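# Two-hand cell, Livthorpe bench: setup and upkeep

Gallery page for the two-hand cell. The cell exists twice, once on the bench at Livthorpe and once in simulation, and both copies are kept to the same settings file. Most of what goes wrong on the bench gets worked out in the simulated copy first, so this page covers the two together. Notes are by Hòa Lã, with additions from the Stesley side where they run the same hands.

Last revised 2024-12-07.

## Layout and reach

The simulated cell is loaded fresh before any change to the arms. Old sessions keep objects where they were last dropped, and a hand that starts inside an object will jump on the first step. Load, let it settle for 5 seconds, then check both hands from the top view before sending a command.

The mat is the reference for everything else. Its printed border is part of the texture and has no effect on contact, but the mat's own corners are used to line up the top camera. If the mat is moved, the camera offset has to be entered again. The bench copy is taped down for that reason and the tape was replaced in November. 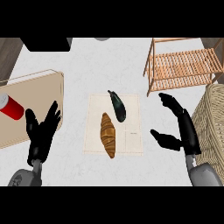 Start poses are stored per arm. The left hand starts with its fingers open at the beige box, and the right hand starts open beside the mat. Keep them that way when saving a new layout. An earlier layout had both hands starting over the mat, and the thumbs touched whenever the wrists were zeroed together.

Objects used for the reach check are a croissant, an eggplant and a red can. The can goes on the box on its side, so the left hand has to deal with something that may roll. The croissant and eggplant stay on the mat between the hands. The eggplant is placed at an angle and slightly over the top edge of the mat. Leave it there, as the right arm's reach limits were measured to that position.

The slatted rack and the wicker basket are fixed bodies. They're in the layout so the right arm has something to avoid. If the planner starts routing the elbow through the basket, the collision mesh has failed to load. Close the session and reload it. Restarting the planner alone doesn't fix it.

## Zeroing the hands

Zero the fingers before the wrists. The order on our cell:

1. Open both hands fully and hold.
2. Zero the thumb on each hand.
3. Zero the remaining fingers, left hand first.
4. Zero the wrists one at a time.
5. Save to the Marinescu profile, then export to the bench.

The export overwrites the bench file without asking. Copy the old one out first. Stesley lost a good set of finger offsets this way and had to redo the hand from the beginning.

## Bench upkeep

The tendons in the bench hands are checked every 60 hours of running time. Slack shows up as a fingertip that stops short of where the simulated one stops. Take up 2 clicks on the tensioner, run the reach check again, and compare. If it takes more than 4 clicks in total, change the tendon.

Geramex supplies the tendon kits and the wrist seals. Order the two separately, as the combined kit has the older seal in it.

## Open items

- Left wrist drifts after a long hold on the bench, none in simulation. Cable routing suspected.
- Can friction is set too high in the simulated copy. New value to come from Stesley.
- Start poses need a version number in the file name.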